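Getting Water Rings and Sticky Patches off a Painted Table

Wipe the top with a damp cloth first, so you aren't rubbing crumbs into the paint. For a sticky patch, put a drop of dish soap on the cloth, leave it on the spot for 2 minutes and wipe again. Dry with an old towel. 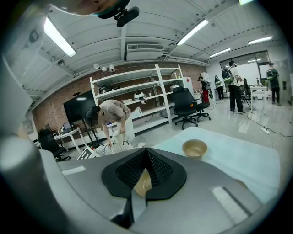 Pale rings usually need a paste of baking soda and water. Rub lightly with one finger, going in circles, and stop if any color comes off on your skin. Skip scouring pads and anything with bleach.

Sum-yee Kan in Wusdale wrote to say that a pencil eraser takes off scuff marks. It worked on my kitchen table but left a dull spot on the bench.

Wait a day before putting hot dishes back. Felt pads under bowls help, and mine get replaced every August.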